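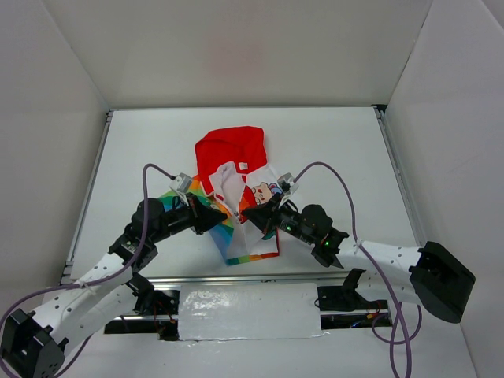 Hitthorpe Kids Clothing Swap - FAQ

When is it?
31st August, 9 to noon. Doors not open early, sorry.

Where?
Rainer Hall, side entrance. Street parking only - the lot is full of pavers till whenever.

What sizes do you take?
Newborn up to size 12. No adult stuff, no shoes this time.

Does it have to be perfect?
No. Washed, zippers working, no big holes. Small stains ok for the play clothes table.

How do points work?
One item in, one point. Coats and snowsuits count as 4. Points from the July swap still good, bring your card.

What if I have nothing to bring?
Come anyway. Everybody gets 4 points at the door.

Is there a limit?
22 items per family. Last time we had 234 bags and ran out of tables, so pleese stick to it.

Can I drop off the night before?
Yes, 5 to 7. Bags tied, size written on the outside. Not boxes.

What happens to leftovers?
Zoltamau thrift store picks up at 1. If you want something back, get it before then.

Strollers?
Fine in the hall, tight between the racks.

Cash?
Only for coffee.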